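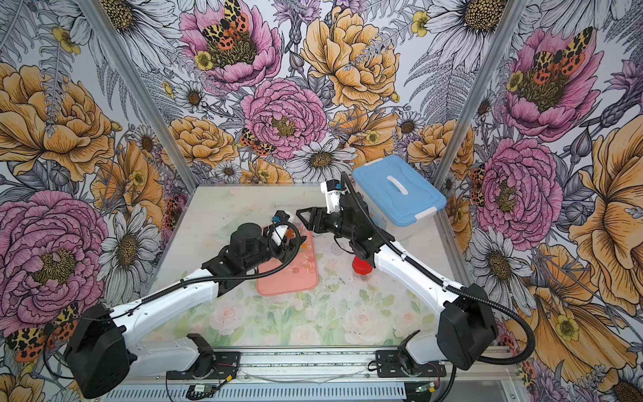 *Figure 1. Floral wallpaper with peonies, daisies, ferns and tiger moths. The flowers are outlined in fine black ink.*

# Pattern Repeat and Waste in Printed Wallpaper

Student project report, Surface Design, second year
Submitted in March

## 1. Background

Wallpaper is sold by the roll, but a room is measured by the wall. The gap between those two ways of measuring is where most of the waste comes from. When the pattern is small or has no direction, the strips can be hung almost as they come off the roll. When the pattern is large, each strip has to be moved up or down until it lines up with the one next to it, and the extra paper is cut off and thrown away.

Large flowers have been in fashion again for some time, so the question seemed worth a term's work. I wanted to find out how much paper is lost to matching, and whether a designer can lower that without making the pattern look cheap or mechanical.

## 2. Terms used

**Repeat** is the vertical distance between one point in the pattern and the next place where the same point appears.

**Straight match** means the pattern meets at the same height on both edges of the strip.

**Half drop** means the pattern on one edge is half a repeat lower than on the other. Every second strip starts at the same point.

**Random match** means there is nothing to line up. Stripes and plain textures are the usual cases.

**Waste** in this report means paper cut off for matching only. Trimming at the ceiling and baseboard is left out, as are the pieces cut away for doors and windows. Those would be lost with any pattern.

## 3. Method

I drew one floral design by hand in ink, scanned it, and colored it on the computer. I called it Amegashie. From the same drawings I built a second layout, Jader, with the same flowers at the same size but a shorter repeat and a half drop. The color palette is identical in both.

Both designs were printed on uncoated paper in the print room. The print room allows 10 rolls per student, and I used all of them. The test wall was the long partition in the studio, which has no openings. Its height sets the strip length at 90 inches before any allowance for matching.

For each design I hung the full wall once, dry, using low-tack tape at the top and bottom. All of the matching offcuts were kept in a box and measured at the end. I also worked out the waste on paper first, so that I could compare the calculated figure with the real one.

## 4. Results

Amegashie lost more paper than Jader, as expected. Its repeat is 34 inches, and three repeats come to more than the height of the wall. Every strip therefore left 12 inches over, and none of those pieces were long enough to use anywhere else.

Jader did better, but by less than I had calculated. The half drop works well if strips are cut from two rolls in turn. I forgot this on the first three strips and cut them all from one roll, which threw away half a repeat each time. I have left these strips in the results – anyone hanging the paper at home could easily do the same.

The longest job was cutting. With the long repeat, it was easy to find the starting point on each strip because there was only one large flower near the top. With the shorter repeat I picked the wrong flower twice and had to measure again.

## 5. How the patterns looked

I asked classmates to stand at the far end of the studio and say whether they could see where the pattern began again. Most of them found the repeat in Jader quickly. The yellow flowers formed a diagonal line across the wall, and once it had been pointed out it was hard to stop seeing it. The repeat in Amegashie took longer to find.

I tried to fix the diagonal by changing one yellow flower to gray. It helped a little, but the gray flower looked like a printing fault. Turning the flower and adding small leaves across the gap worked better. This version was only viewed on screen and was not printed.

## 6. Comparison with bought papers

The department sample library has books from two makers, Prolel and Endus. The Prolel floral book is mostly straight match with long repeats. The Endus book mixes half drops with a few random match designs, where small sprigs are scattered so that none of them cross the edge of the strip.

The sprig designs waste almost nothing. They also look quite different from a large floral, and I don't think a customer who wanted one would accept the other.

## 7. Limits of the project

Only one wall height was tested. A repeat that wastes a lot on this wall could fit another one very well, so the results should not be read as a ranking of the two designs. The paper was also hung dry. Pasted paper stretches slightly, and the match can drift toward the bottom of a long strip.

With more time I would print the revised Jader and hang it with paste, in a room with corners.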